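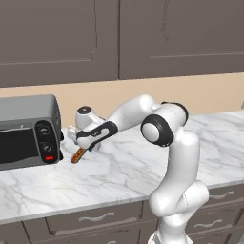 3rd January. Teleop demos for the toaster oven task, sim kitchen, recorded on the Getden station. Waltraud Nolte drove the first batch and I took over after lunch. The part that costs us most is the sausage. It sits on the marble just in front of the oven's right side, so the gripper has to come down next to the knobs and the red button, with not much room between the housing and the control panel. I clipped the panel twice on approach and threw both episodes out. Coming in steeper, with the wrist kept high until the fingers are over the sausage, gave cleaner picks.

Counts for the day: 30 attempted, 10 rejected. Total in the set is now 403 kept. Rejects were mostly drops, plus the two panel hits and one where the Vogler controller lost tracking and the arm froze mid-reach.

Notes on driving:

- Translation scale at the default is too fast near the oven. Waltraud halved it for the last stretch and I copied her setting. Saved as profile `grunden_slow`.
- Line the fingers up across the sausage before going down. Rotating at the bottom pushes it along the counter.
- Pause briefly after closing. The replay script cuts segments on gripper state and misses the grasp if the lift starts right away.

Episode 643 (numbering includes rejects) is worth watching. The sausage slips, Waltraud regrasps and carries on. I kept it and tagged it `recovery`. We should agree whether those go into the main set or a separate one. I lean towards the main set.

Still open: contact friction on the sausage looks low to me. Ask Plaltomby which value they used in August before changing ours. Rerun the replay check on today's episodes at the new scale.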